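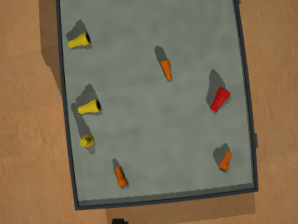

How do I get my packing crew ready for a sorting arm when half of them think it's coming for their jobs?

Filed under: Work & Shop Floor > Automation > People and training

I run second shift in the kitting room at Sakia. We're a small place and we bag hardware for other companies, mostly little plastic plugs and nozzle tips in three colors, red, orange and yellow. They get dumped in a shallow tray, somebody picks them out by color, they go in the right bag, next tray. That's the job, all night long. The simulation view up top is what the integrator (Avram) sent over with their proposal, and it's pretty close to what my people look at for eight hours, except our trays are a lot fuller than seven pieces!

So management signed off and the arm is supposed to be on our floor in May. One arm to start, on the tray station. I've got two people who do nothing but that station and four more who rotate through. I was told no layoffs. I passed that along, and I got a lot of polite nodding, and then one of my best pickers asked me for a reference letter.

What I want to know is what changed for the people where you are. Did they end up doing something better or just babysitting? And should I show them the simulation stuff now or wait until there's a real machine to look at? I'm kind of leaning toward waiting, because the sim makes it look so easy and I don't want to rub it in. Anything you wish you'd known would help too.

3 answers

Answer 1

We went through this at Ziststead, same kind of work, little molded caps. I was on the sorting table myself for years before they made me a cell lead, so I can tell you how it felt from the chair.

First couple weeks were awful, and it was mostly the waiting around. The arm did fine with anything lying on its side out in the open. Then it would get to a piece standing on end, or two of them jammed up against the wall of the tray, and it would stop and want a person. So you'd sit there, not picking, not free to go do anything else either. I hated it more than the sorting, and I really hated the sorting.

What fixed it was pretty dumb. We quit parking one person at the arm. It got a light and a buzzer, and whoever was on the bagging bench next to it took the calls. Once we'd tuned it we were down to almost 30 calls a shift, and most of those you clear by giving the tray a shake. The person who used to sit there moved to final check, and final check had been short-handed forever.

Orange against red gave us trouble, by the way. Our orange runs darker some batches, and under the old overhead lights the shaded side of an orange cap looked close enough to red that the camera got picky. My coworkers spotted that before the integrator did, they'd been fighting the same thing by eye. Get your pickers in the room when the Avram folks are setting up. They know which parts roll, which ones nest inside each other, which supplier's bags have junk in the bottom. Ask them to write it down and pay them for the time.

On your other question, I'd show them the sim now. We didn't see a thing until the crate showed up and by then everybody had made up their own version.

One more thing, my hands quit hurting. It took a month or so before I noticed. I'd had a sore thumb so long I figured it was just my thumb.

Answer 2

Get the no layoffs thing in writing. Ours was "no layoffs" too and then they just didn't replace anybody who left.

Answer 3

I do training for a parts distributor and we put in a Sundine cell for small parts, so a little different from yours, but the people side was the same.

I agree with the first answer about showing the simulation early, with one warning. Tell them flat out that it's a simulation. Ours had clean trays and good spacing and parts with no flash on them, and the crew took one look and figured they were done for. Then I had them bring in a real tray off the line and set it beside the screen and tell me what was going to go wrong. They filled two sheets of paper in maybe twenty minutes and they were having a great time doing it. Most of what they listed did happen.

Give it easy work first. We started with batches of 500, one part family, and left the mixed orders on the hand table. Somebody upstairs wanted to open with a 1,741-piece mixed order to impress the customer and I'm so glad we talked them out of it. A bad first day in front of the whole shift sticks around for a long time.

Also please sort out who is allowed to touch what. My crew was scared to hit pause because they thought they'd get written up for stopping it. Say out loud, more than once, that anybody can stop it. And don't post the arm's numbers next to people's numbers on the board. We did that for one week. I still hear about it.

As for your picker with the reference letter, I'd write it, a good one, and then ask if they want to be the first one trained on the arm. Pay bump if you can swing it. The folks who know the parts best make the best operators, at least that's how it went for us, though one of ours tried it and asked to go back to the hand table, and there was still plenty of hand work to give her.

Comment from the person who asked: Thank you both, and the short one too, I've asked HR for it in writing. Going to put the sim up on the break room TV Monday and set a full tray next to it. I hadn't thought about the lights at all, ours are terrible over that station.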